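Dikum updates its trail receiver

Good news for everyone who has been waiting so patiently — Dikum has a new version of its little Polutstead satellite receiver, and it should reach stores in April. It plugs into a laptop just like the old one, but it can now save up to 1,217 waypoints, a big step up from the 100 we all learned to live with. 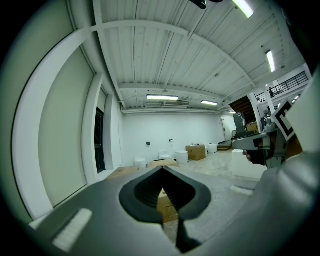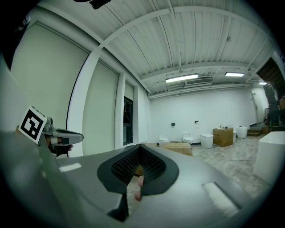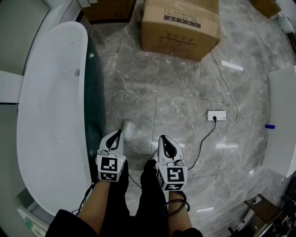

Lwazi Kruger, who leads the receiver team, told us the map software has been tidied up too, and that owners of the first model can download it free of charge. The new receiver comes with a cable and a carrying pouch, and costs around $19 more than before.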